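Urkness Wipe-Down Table Cover, Gray Check

Home > Kitchen & Dining > Table Covers > Urkness

In stock. Ships from our Ilau store.

I've been selling table covers for long enough to have strong feelings about them, which is a sad thing to admit at parties. Most of what comes through the door is either too shiny, too thin, or smells like a pool toy for a month. The Urkness cover is the one I took home, and then I took home a second one for the porch, so I figured it was time it got a proper page instead of the two lines we had up before.

What it is

A gray cover with a thin white check, sold in one width and cut to whatever length you want. The top side has a soft matte finish, so you don't get that glare from the kitchen light while you're trying to read the mail. The backing is a light fleece that keeps it from sliding and takes the edge off when someone sets a mug down too hard. It comes on the roll and we cut it here by hand, which means you can ask for odd lengths and I won't sigh at you.

I like the gray a lot. White shows every crumb, and dark covers show every bit of flour (I bake, so this matters to me more than it might to you). Gray sits right in the middle, and the check breaks things up enough that a small coffee ring doesn't jump out at you from across the room.

The check is handy in other ways too. I sew a little, badly, and I use the lines for getting a hem folded straight. My neighbor rolls out pie dough next to hers and uses the squares to keep the crust from turning into the shape of Florida. Please don't treat it as a ruler, though! The print moves a bit when the fabric moves, and I've had one return from a customer who cut a whole set of curtains by it.
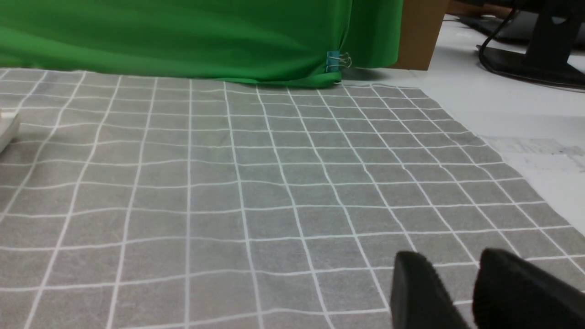
How it lays is the question I get most. It ships rolled around a cardboard tube — never folded — because fold lines in this kind of cover can take forever to drop out. Unroll it face down first and leave it overnight if you can. In the morning flip it, smooth it from the center toward the ends with your palms, and leave it alone. It will relax a good deal in the first few days. Small ripples are normal and I've stopped chasing mine. If you need it dead flat, put a few heavy books along the ridge and come back after lunch.

Don't iron it. I know somebody is going to iron it. A hair dryer on low from a decent distance will help with a stubborn end, and that's as much heat as I'd give it.

Sizing

The roll is wide enough for a normal family table with some drop on each side. For length, measure your table and add whatever hang you like at the ends. I go with 4 inches at each end because I have a cat and anything longer is an invitation. For a formal look people go longer, and for a craft table or a desk you can have it cut flush with the edge and it looks very neat.

Round tables work too, but you'll need to trim the corners yourself. Regular sewing scissors go through it fine. The edge doesn't fray, so there's no hemming, and if you cut it crooked you can go back and clean it up later.

If you're between lengths, order up. I can't glue a piece back on.

Cleaning

Damp cloth and a drop of dish soap for everyday stuff. Tomato sauce comes off if you get to it the same evening. Turmeric is another story, and I have a yellow patch at home that I've hidden under the fruit bowl since February. Beet juice surprised me and came right up. Ballpoint will come off with a little rubbing alcohol on a cotton ball, but test a corner first and don't scrub like you mean it, or you'll dull the print.

It isn't meant for the washing machine. The fleece side soaks up water and takes ages to dry, and the top can crease for good. If the back gets wet, hang it over a shower rod with the fleece facing out.

Hot pans need a trivet. A warm plate is fine, a casserole dish out of the oven is not.

Compared with the others we carry

The Gasitance is our heavier cover and costs more. It hangs beautifully and I'd pick it for a dining room that gets used for company. It's also stiffer, and it takes longer to settle. The Suksawat is thinner, brighter, and comes in prints with fruit on them, and it's great for a picnic table or a kids' party where you expect to toss it at the end of the summer. The Urkness sits between them and it's what I'd put on a table where people eat breakfast and do homework and leave their keys.

Ordering

Item number: URK 726
Color: gray with white check
Sold by: the inch, cut to order
Minimum cut: 4 inches (sample strip)
Longest single cut: 500 inches
Backing: light fleece
Care: wipe clean, no machine wash, no iron

Cuts over 100 inches go out on a longer tube, so they take an extra day to pack and the shipping is a bit higher. The cart will show you the cost before you pay.

Returns are fine on uncut sample strips and on anything we cut wrong. I can't take back a length that was cut the way you asked for it, so do measure twice. If you're stuck, send a note through the contact form with your table size and I'll work out the length with you. I answer most of them before 10 in the morning, with coffee, at my own gray check table.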